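Keeping Packaged Snacks in Order: Trays and Work Surfaces
Landley Residence Services, Household Guidance

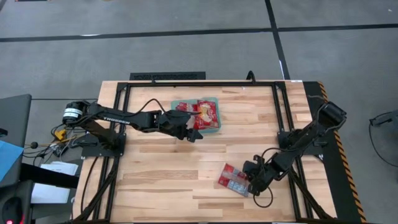
Page last changed: December. Reviewed by Aniela Wysocka.

Residents who share a kitchen are asked to keep single-serve snacks in a shallow tray. A tray with low sides lets everyone see what is left, and it can be lifted away in one movement when the counter has to be wiped. The teal tray shown is a suitable shape, with rounded corners that leave few places for crumbs to settle.

Filling the tray

Wipe the tray and dry it fully before any packets go in. Lay packets flat, printed side up. Larger packets should go in first at one end, with smaller ones in the space that remains. Packets standing on edge tend to slide down and hide the date. Leave a little room so that a packet can be taken out without disturbing the others.

Check each packet as it is handled. Any with a split seam or a puffed wrapper should be set aside on the counter and not returned to the tray. Opened packets belong in a lidded container and should be finished within 3 days.

Care of butcher-block tops

Wooden tops may be wiped with a damp cloth and mild soap, working along the grain, and dried at once. Standing water will raise the grain and may in time open the joints between strips. Do not use scouring powder.

Oil the surface when it begins to look dull. Apply food-safe mineral oil with a soft cloth, wait 15 minutes, and remove the excess. A top in daily use will need this roughly once a month – more often in heated rooms during winter. Packets and trays should be kept off the wood until no oil comes away on a clean cloth.

Supplies

Cloths and mineral oil are kept in the Fedel Street supply room. Requests for replacement trays may be addressed to Giang Bùi at the residence office.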